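Calloway
Newsroom
Home | Products | Dealers | Newsroom | Contact

FOR RELEASE 18 August 2020

Calloway Revises Drukix Staple Wire Specification and Extends Coverage to Compact Desk Staplers

New leg-length tolerance applies to all standard and compact strips; existing stock remains on sale until depleted

BARKUS - Calloway, a maker of office fastening supplies, today released a revised specification for its Drukix line of staples. The revision changes the wire coating, tightens the permitted difference between the two legs of a staple, and sets a single labeling scheme for strips sold to offices, schools and print rooms. It replaces the specification that has been in use for the line since its introduction.

The revised specification covers 3 strip types: standard, compact and heavy. Standard and compact strips are made from the same round galvanized wire, flattened before forming. Heavy strips use a thicker wire and are meant for long-reach and lever-action machines only. They do not fit desk staplers and should not be forced into them.

Leg length and crown

Under the previous specification, leg length was measured on one side of a sample staple. Both legs are now measured, and the difference between them is recorded along with the length itself. A staple with uneven legs will often go through the paper but fold badly at the anvil, leaving one leg raised on the back of the packet. Raised legs catch on neighboring sheets in a file drawer and are a common cause of complaints from records departments.

Crown width is unchanged. Customers who already use Drukix strips do not need to adjust or replace any machine.

Coating and adhesive

The adhesive that holds the staples together in a strip has been changed to a water-based formula. It is applied in a thinner layer and cured for longer before the strips are cut. The former adhesive could soften in storage rooms without climate control, and residue then built up in the channel ahead of the driver blade. Strips made with the new adhesive should be stored flat, in the closed carton, away from direct heat.

The zinc coating on the wire is now applied before flattening. Cut ends remain uncoated, as they do on nearly all staples of this type, and Calloway continues to advise against using the product on documents that will be kept in damp conditions. For long-term archive use, the company supplies a stainless strip under a separate part number. The stainless strip is not affected by this notice.

Test results

Calloway tested the revised strips at its Barkus plant before release. A total of 1,603 packets were stapled and inspected on both sides. Of these, 926 were made from standard copy paper and the remainder from mixed stock, including card covers and coated inserts. Packets were checked for leg fold, crown seating and tearing at the entry point. Full tables, including results by paper weight, are available to dealers on request and will be added to the product data sheet.

No change has been made to the rated sheet capacity of any strip. The rating assumes ordinary copy paper, a clean channel and a full stroke of the arm. Card, coated paper and folded inserts reduce capacity, and users should make a trial packet before starting a long run.

Loading and care 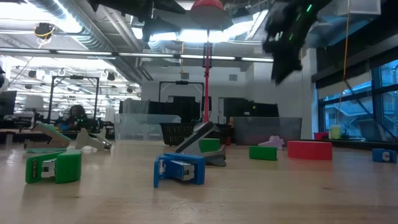
Most jams reported to the Calloway service desk are traced to loading, and a new instruction leaflet will be packed in each carton. The channel should be cleared of loose staples before a new strip goes in, and strips of different types should never be mixed. Opening the machine fully makes the channel easier to inspect. Designs differ in how far they open: the compact green stapler sits in a V with its metal mechanism between the two halves, while the larger gray and black one opens wide, its long upper arm slanting up from the base. The leaflet applies to both layouts. Staplers should be closed by hand after loading, without striking the arm.

Light machine oil may be used on the hinge pin. It should be kept out of the channel, where it collects paper dust and weakens the strip adhesive.

Labeling

Cartons will carry a colored band on the short end showing the strip type, with the leg length printed in plain figures. The lot code moves from the base of the carton to the end flap, where it can be read without unstacking a shelf. Customers reporting a fault should quote the lot code and state the make of stapler used.

Availability

Revised Drukix standard and compact strips are shipping to dealers now. Heavy strips will follow in December. Distribution continues through Imard, which will handle exchanges of unopened cartons for dealers who wish to carry only the revised product. Exchange requests must be made in writing and must list the lot codes concerned. List prices are unchanged.

About Calloway

Calloway makes staples, paper fasteners and binding supplies for office and print room use. Its products are sold through independent stationery dealers and office supply wholesalers.

Contact: Calloway Press Office, Barkus
Data sheets and dealer forms are available from the Products page.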